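Open morning report for Tradum
Heledd Howells, November
14 shares | 3 comments

Monday's open morning was a joy! We had 124 visitors through the Akudness studio, and your grant covered the lot, with 90 pounds left over for the spring one. People wanted to see ordinary things gripped, so we stuck to a bottle — and they stayed for ages, asking really good questions about the soft pads.

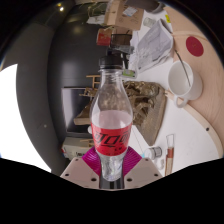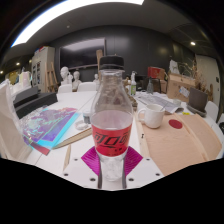
Bottle with the red label, between the magenta pads

Comments (3)
Kimaro: Lovely morning, thanks all
Nondus: When's the next one?
Heledd: Spring!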